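El cubo rojo y otras promesas del juguete de madera
Notas para la charla. Ciclo Fiadzo, sesión de tarde

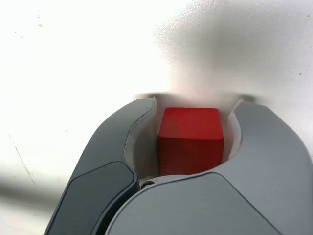

Vol. 19, núm. 22

Imprimir | Enviar por correo electrónico
Compartir (243) | Comentarios (20)

Empezar sin saludo largo. Preguntar quién tiene en casa un cubo rojo de madera. Esperar a las manos.

Esquinas algo redondeadas, aristas limpias, un solo color. De acuerdo, es bonito. Ahora bien: ¿de dónde sale que «desarrolla el pensamiento espacial»? El catálogo de Tririco lo repite en 22 páginas y no cita un solo estudio. (Pausa. No reírse.)

Sobre el rojo. Nos dicen que es el color que antes atrae al niño. Puede ser. También es el que mejor se vende en julio, según me contaron en la feria de Erkau, y de eso sí enseñaban las cuentas.

Fijarse en la cara superior, que con la luz tira a naranja; la frontal queda más oscura. Un cubo «de un solo color» da para hablar de luz diez minutos, y gratis. Esto me convence más que el folleto.

Precio: el juego Dredar, 20 piezas. Preguntar a la sala cuánto pagaría por los mismos tacos sin la palabra «pedagógico» en la caja.

Si alguien saca lo de la madera frente al plástico: no tengo datos, decirlo así. Desconfiar de quien los tenga todos.

Si falta tiempo, saltar lo de Erkau. Turno de preguntas, 19 minutos como mucho.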